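Ukivstead Links – green speeds and the new watering schedule
Course Condition board, page 1

grolleck_fade
Played the Ukivstead back nine in August for the first time since they changed the irrigation. The greens are clearly slower than they were in spring. I would put the difference at close to two feet on the stimp, though I had no meter with me. Does anyone know what the new schedule is? The notice in the pro shop only says "revised watering in operation".

Also, the 14th is playing much longer than the card. The marker plate says 228 from the whites but the blocks were at the very back of the tee.

Vass
The schedule was in the members' newsletter. Greens get a short cycle overnight and a second one before 5 am. Fairways are every third night. Before the change the greens had a single long cycle, which went deeper and let the surface dry out by the time the first groups arrived.

I don't think two feet is right. One foot at most, and part of that is the height of cut. They raised it by half a millimetre at the start of the hot spell.

grolleck_fade
Half a millimetre on its own would not do that.

Vass
It does on fescue and bent if the rolling is cut back at the same time, and it was. They went from rolling four mornings a week to two.

Kane Tipoki
I look after greens at another course (Biltuven, inland, heavier soil) so take this with that in mind. Two short cycles will keep the top inch soft all morning. Ball marks get deeper, the ball sits down a fraction and you lose roll. It also encourages shallow roots and more annual meadow grass, and you pay for that the following year. The usual reason for doing it is dry patch, where the soil has gone water repellent and a long cycle just runs off to the low side.

If that is the problem, the normal treatment is a wetting agent, spiking, and hand watering of the bad areas. Watering the whole green twice is a blunt way of going about it.

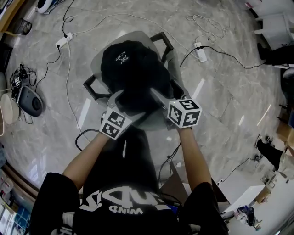 The other thing to look at is how even the sprinkler heads are. Set out catch cans on a grid, run the cycle for ten minutes and measure what is in each can. On our older greens the driest can had less than half of the wettest. After we changed the nozzles and levelled the heads we could take 3 minutes off every station and the surfaces were firmer within a fortnight.

rake_and_run
Ukivstead had the heads done in 2000, when the main was relaid. I doubt anybody has checked the nozzles since. The one front left on the 6th throws most of its water into the bunker.

Vass
That head was replaced last winter. The bunker gets wet because of the wind.

rake_and_run
It was wet in July with no wind at all. I was in it.

mid_iron_mo
Can I ask a different question about the 14th? The card says stroke index 5. If the tee is right at the back, can I still put the round in for handicap? A friend says the tee has to be within a certain distance of the plate.

Vass
The course as a whole has to stay close to its measured length. One tee being a few yards back is normally offset by others being forward. On the day grolleck played, the 3rd and the 11th were both well up, so the round should stand. Ask the shop to confirm.

grolleck_fade
The 11th was not well up. It was level with the plate, I paced it.

Vass
Then it was moved after the morning groups. It was forward when I went through just before 8.

Kane Tipoki
Tees do get moved during the day if there is wear, so you may both be right.

Back to the greens. Has anyone seen a moisture reading? If the club has a probe, the figures are worth asking for. I would want to see the spread across a single green before saying anything about the schedule. An average tells you very little. A green can average 22 per cent and have corners at 12 and a hollow at 35.

Vass
They do have a probe. I don't know whether they publish the readings. I'll ask at the next greens meeting.

bogey_at_best
I have been a member here for 40 years and the greens have been slower than this many times. In the old days they were cut three times a week and you hit the ball harder. I prefer them as they are. Four-footers downhill on the 9th were not golf in spring, they were a lottery.

grolleck_fade
The 9th is a pin position problem. If they stopped cutting the hole on the ridge it would be fine at spring speed.

bogey_at_best
There are only so many places to cut it. The front is worn and the back right is under the trees.

rake_and_run
Agree with bogey on the 9th. Disagree on the rest. I played the 2nd in the morning and again in the evening and it was a different green. Holding a wedge on one bounce at 7, then running through the back at 6 pm. I would rather have one or the other.

Kane Tipoki
That swing is what I would expect from a shallow surface drying out in the sun. A deeper, less frequent cycle narrows it.

Vass
I will put that to them as well. The hollow-tining is booked for the end of the season, so I doubt the schedule changes before then.

mid_iron_mo
Shop says the round counts. Thanks.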